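Notebook – Talell rover, outdoor runs
Entry: late start on the path, unplanned stop, second stop that should have come sooner
Written up 4:40 pm, from my own notes and Trygve's

Still open from last time: the heading drift after long straight sections. Marcelino reflashed the base controller in the morning and put the old wheel odometry scale back in. Leen had the remote stop, I had the laptop, Trygve walked behind with the clipboard. Speed limit set to the low profile for the first pass, normal profile after that.

First pass was clean. Second pass was clean until log line 1,661, where the planner dropped out of path following and the rover carried on anyway. No stop, no slowdown. It held the last velocity command it had been given, and since the path is straight there it looked perfectly normal from behind. Trygve only noticed because the status light had gone from green to amber. He called it, Leen pressed the remote stop, and the rover kept rolling. She pressed it again and held it. It stopped on the second press.

We left it where it was, pulled the logs over the cable and did not touch the mode switch until they were copied. Front camera was up the whole time, so the video buffer is intact on both sides of the dropout.
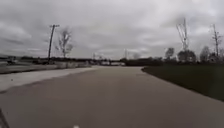
Front camera, straight section. Grass verge on the right, pale paving on the left.

What the logs say, as far as I got:

Planner process hit an exception in the edge tracker and exited. The supervisor saw it go and set the amber state, as it should. It then tried to restart the planner, and the restart hung waiting for the map server. During that wait the base controller should have timed out and gone to zero. It did not. Marcelino checked the parameter file and the command timeout is 0, and 0 means "never" in this build. In the build we were running before it meant "use the default." So the reflash this morning is what took the timeout away. The file was the same one we have always used.

The exception itself is an older problem. The tracker looks for a left edge and a right edge, and when it swaps which surface it thinks is the path it can come up with a negative width. I had a check for this in June and took it out when I rewrote the width filter. My mistake. It goes back in.

Remote stop: 34 packets sent on the first press, none acknowledged. On the second press the first packet was acknowledged straight away. Leen had the transmitter at hip height with her body between it and the rover. I don't want to blame that, because a stop that depends on where you hold it isn't a stop. The receiver is also supposed to drop the motor relay by itself when the heartbeat goes missing. The heartbeat never went missing, going by the receiver log. Stop packets lost and heartbeats getting through on the same radio doesn't make sense to me. Asked Yoshinori Furukawa to look at the Kuroda receiver board on the bench.

Trygve asked whether we should pack up at that point. We talked it over and agreed to one more pass on these terms: timeout set by hand and tested on blocks first, low profile only, one person walking beside the rover within reach of the red button on the chassis.

Block test: wheels off the ground, planner killed from the terminal, wheels stopped. Did it again, same result. Remote stop tested from in front, behind and both sides, fine each time.

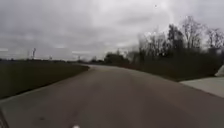
Third pass used the section with the bend, with Marcelino on the red button. The tracker did all right through the first part. At line 2,152 the width estimate jumped and the planner exited again, same exception, and this time the base went to zero by itself before anyone reached for anything. Marcelino pressed the red button anyway, as agreed. We ended the session there and pushed the rover back by hand with the drive disabled.

So the timeout works when it is set. I don't count the remote stop as working. It has failed once with no explanation, and the later presses don't cancel that.

To do before the rover moves under its own power again:

Timeout to be a hard-coded minimum in the base controller, 0 rejected at startup – Marcelino
Negative width check back in the tracker, replay both logs through it – me
Receiver board and antenna lead on the bench, 40 presses logged at each range – Yoshinori
Supervisor to command zero itself before it tries any restart – me, Marcelino to review
Startup sheet: add the block test with planner kill after every reflash – Trygve
Incident form to the Avham safety desk, both stops on one form – Leen

Logs and video are on the shared drive under the Flonencombe folder, nothing trimmed. Please don't rename them, the replay script goes by file name.

Battery 2 was swapped out after the second pass and is on the charger. Left rear tire is a bit soft, pump is in the van.

N. Ikeda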